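I caught Tyyne Mäkelä between test runs at Greltudden, where she has spent most of October putting two grippers through the same pile of laundry. She made me a coffee, then forgot to let me drink it.

"You have to see the wrist view," she kept saying. "From across the room they look the same!"

The contenders are the Brunner and the Sokitz, both bolted in turn to the same arm. She's logged 4000 grasps so far, 2840 of them on clothes and the rest on towels and boxes — the boxes, she says, bore her to tears.
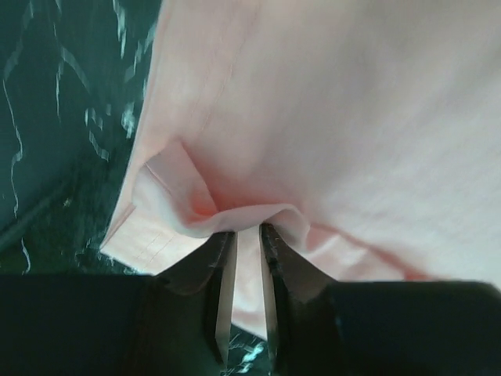 Cloth is what Tyyne really wants to talk about. Rigid things either stay put or fall, she told me, but a shirt will do something in between, and most of her notes are about that bit. She pointed at the screen, where dark fingers had closed on pink fabric and left a narrow strip of it hanging down between their pale inner faces. "I like a fold like that, with some cloth properly in the gap. If it's only the tips touching, I get nervous."

So which one would she buy? She laughed at me. The Brunner closes more gently and she trusts it with thin stuff, but its settings menu drives her up the wall. The Sokitz is quicker and a bit of a brute (her word). "Ask me on a towel day and I'll say Sokitz. Ask me on a blouse day and I'll be rude about it."

Next she's swapping the controller for a Senex and repeating 658 of the clothing grasps, same garments, same starting heaps. I asked if she folds her own washing at home. "Badly," she said, and went back to the arm.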